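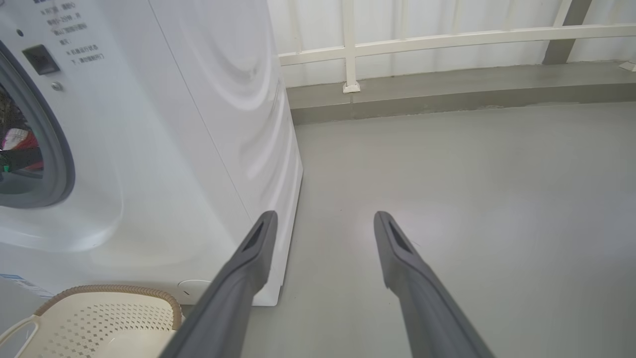 King-fai Ko: Is it still walking, or only banging? Those are two different fixes, need to know before I sign off a visit. And pls run it once with nothing in the drum.

Ticket 446
Site: Kungate, ground floor laundry
Item: front loader, white
Reported problem: bangs on spin, moves off its spot. Small puddle once
Status: open, waiting on tenant

Orhun Gezer
Both. Banging starts when it ramps up for the last spin, then it creeps toward the open side. Moved maybe a hand's width over the week, I pushed it back twice. Will do the empty run tonight. Basket lives by the front, so I only notice it's moved when the door won't swing clear.

Puddle was Tuesday, front left, not back. Wiped up, hasn't come back. Hoses at the back felt dry.

King-fai Ko
Ok. Front left could be the drain filter. Small round white cover at floor level on the front, you'll have to pull the basket away to get at it. Machine off at the wall first. Flat tray and a towel under it, turn slow, let it dribble. DON'T unscrew all the way in one go.

Also check the rubber ring round the door. Pull the fold back at the bottom and feel for coins, hair, socks.

Orhun Gezer
Empty run done. No banging, slight hum, didn't move. So it's load related?

Filter — about a cup of water, gray fluff, one hair tie, a shirt button. Cleaned under the tap, back in, hand tight. Rubber ring had a baby sock in the bottom fold. Not ours, we dont have a baby.

King-fai Ko
Partly load, partly feet I think. An empty drum has nothing to throw around so it will always look better. Do this:

1. Basket and anything else off the floor near it.
2. Push down on opposite corners of the top, front left / back right, then swap. Any rock at all, tell me which pair.
3. Spirit level on top if you've got one. Side to side, then front to back.
4. Wipe the floor under the feet. Detergent film is like ice.

Don't touch the feet yet.

Orhun Gezer
Rocks front left / back right. Other pair solid. Level shows it leaning a bit to the front. Floor was slimy under the front foot, old softener by the smell. Wiped it twice w hot water, dried.

Instructions on the front panel are in Chinese and I can't read them. Do they say anything about levelling?

King-fai Ko
Couldn't tell you without a readable copy. Send the text if you can, but the feet are the same idea on most of these. Locknut loose first, wind the front left foot down till the rock goes, then locknut tight up against the body. People forget the locknut and it's back in a month.

Get someone to tip the machine back a little while you turn it. Not alone pls.

Orhun Gezer
Did it with my brother in law. Three half turns on the front left. Rock gone. Locknut was never tight, spun freely with my fingers.

Test 1: towels only, 40 wash, full spin. One thump at the start then smooth. Didn't move, I put tape on the floor at the foot to be sure.
Test 2: mixed load, jeans and shirts. Fine.
Test 3: one bath mat by itself. Banged like before, stopped, tried again, gave up with the mat soaking.

King-fai Ko
Test 3 is normal — one heavy thing can't spread out. Put a couple of towels in with it. Not a fault.

Leaving the tape down is a good idea. Filter once a month, more if you wash pet blankets. Leave the door open a crack after the last load so the rubber dries.

Puddle?

Orhun Gezer
None. Kitchen paper under the filter cover for all three tests, dry every time. The cover had maybe not been seated right before, it went in crooked on my first try too.

Mat is spinning now with two towels. Quiet enough.

King-fai Ko
Good. Visit cancelled. Status to monitoring, closes by itself after 13 days if no reply. If the tape line shows movement, reply on here and dont open a new ticket, it loses the history.

Orhun Gezer
Ok thx. Baby sock is on the shelf if anyone asks.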